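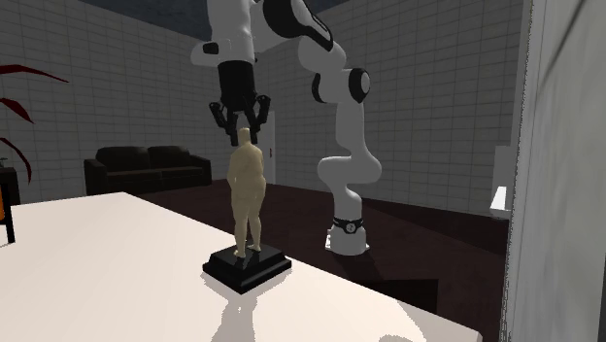 Simulation first: a visit to the Vokon open day

The first demonstration at Vokon's open day in February 2023 ran entirely on a screen. A simulated arm was set over a pale tabletop, its two-finger gripper around the head of a small statuette on a black base. Feven Tesfamariam, who maintains the simulator, left it in that pose while visitors found seats.

"The statuette is a good object for us," she said. "It is narrow at the head, wide at the shoulders, and it has a heavy base. If you grip it high, you are a long way from the center of mass. If you grip it low, the fingers have to clear the shoulders on the way down."

The object model is called Hadgu within the group. It stands close to the right-hand edge of the table, and Tesfamariam said the position was set by hand. A base near an edge leaves less room for a poor release, and the planner is scored on release as well as on grasp.

Each grasp policy is run through 1,000 simulated trials before it is moved to hardware. The starting position is varied between trials, along with friction and the mass of the object. A trial is stopped if the statuette tips by more than 7 degrees.

Adanech Teshome, who leads the hardware side, was asked how well those results carry over. "The approach carries over well," she said. "Contact does not. In the simulator the fingertip is a clean shape with one friction value. On the bench the pads wear, and after 400 cycles we are working with a different gripper."

Her group handles this with a correction layer named Trarna, which adjusts closing force from motor current. It was tuned on Drivex, the test bench in the next room, and takes up to 3 hours to recalibrate after a pad change. Teshome would like that to be shorter. "Most of it is waiting for the joints to warm up," she said.

A visitor asked why the simulated room had a sofa and a door in it when the task concerned only the table. Tesfamariam answered that the planner takes camera input, and that policies trained against a blank backdrop had done poorly once the background changed. Walls and furniture are now swapped between runs, as is the lighting.

"Shadows were the worst part," she said. "An early version treated a dark shadow as part of the object. It planned for a base twice the real width."

The bench session followed after a short break. Teshome asked visitors to stay behind the yellow line and to hold questions about cycle time until the arm had been parked.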